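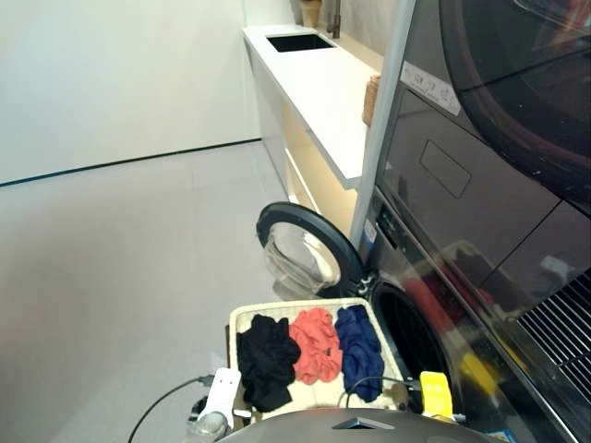

Does the divider panel come with the counter or do I have to order it separately? I've read the listing twice and I'm still confused, and I have a washer and dryer stack showing up before my laundry room is anywhere near ready.

Good question, and I've had it often enough that I rewrote this whole page. The panel comes with it! The Gotidow laundry run is sold as one kit: the white countertop, the cabinets that go underneath, the tall white end panel that stands between the counter and your machines, and the light for inside the cabinet. You bring the sink, the faucet and the appliances. I used to list the panel on a line of its own and people (very reasonably) thought it was an extra.

Gotidow Laundry Run
Made by Berkside
In stock, white only
Page updated Oct 11, 2025

I sell a lot of storage furniture and this is the one I get carried away about, so bear with me. Most laundry rooms I visit have a stacked washer and dryer at one side and then a jumble next to it, usually a folding table, a wire rack and a bag of clothespins hanging off a nail. The Gotidow gives you one long flat surface with a place to rinse things at the far end and a place to fold at the near end, and everything else goes behind drawer fronts.

What's in the box (well, boxes, there are 7 of them)

Countertop, white, in one piece
Base cabinets with drawers
Tall end panel, white
Interior cabinet light, warm
Feet, screws, wall brackets, a paper template for the sink cutout

Not included: sink, faucet, baskets, washer, dryer, stacking hardware for the machines.

About the end panel

I'd keep it even if you think you don't want it. It hides the side of the machines from the counter, it gives the end of the countertop something solid to butt up against, and you can tuck a basket right up beside it so the clothespins and stain sticks aren't the first thing you see when you walk in. A woven one looks lovely against all that white. I've had people ask to leave the panel off to save a little space and then call me a month later wanting one after all, and I can order it on its own but the shipping stings.

Sink and faucet

The counter is drilled for nothing, so you choose where the sink lands. I like it at the far end, well away from where you fold. A black rectangular sink with a slim dark faucet is the combination I sell most, and it goes nicely with dark machines. If you'd like a white sink, go for it, it'll just show the coffee-colored water from your muddy soccer socks a bit more. Please buy the sink before you cut. The paper template is for the Flirkside utility sink and nothing else, and two different customers in September found that out with the saw already in their hands.

The cabinet light

It's a warm yellow, on the soft side, and I'm very fond of it. You can leave it on in the evening and the room feels like somewhere you'd want to be. It is not a work light though! If you do your ironing or mending in there you still need a proper ceiling fixture. The switch goes on the inside face of the cabinet, left or right, your pick.

Leaving room for your machines

Check which way your washer door opens before you settle on a layout. On a lot of front loaders the door swings out to the left, and if your counter is on the left too, you want to be able to throw that door all the way open without it knocking into the panel or a drawer handle. Tape the swing out on the floor with painter's tape, set your laundry basket down in front of the washer where you'd really put it, and then see if you can still get past with your arms full. I do this in every room I measure and we move something nearly every time.

Leave the vents on the machines clear as well. Your appliance manual will give you the gap it wants, so go with that number over anything I tell you.

Baskets

I get asked which basket goes with it. For hauling clothes I use the Cirillo in cream, the rectangular one. It fits under my arm, it doesn't snag sweaters, and it's 28 dollars. You want a flat bottom so it sits still while you're unloading.

Care

Wipe with a damp cloth and a drop of dish soap. Mop up bleach right away. Don't stand a hot iron on the counter (I have, it leaves a mark, and no, it didn't come out). Drawer fronts wipe down the same way.

Delivery and fitting

Flat delivery charge of 115 dollars, to your door or your garage. The carrier won't take it upstairs. You'll want 2 people for the countertop, it's long and it doesn't bend around corners. I can fit it for you if you're local, but I don't do plumbing, so line up your plumber for after the counter is down.

Returns are fine on unopened boxes. Once there's a sink hole in the countertop it's yours.

Send me your room measurements and a note on which side the washer door hinges, and I'll sketch it up for free before you order.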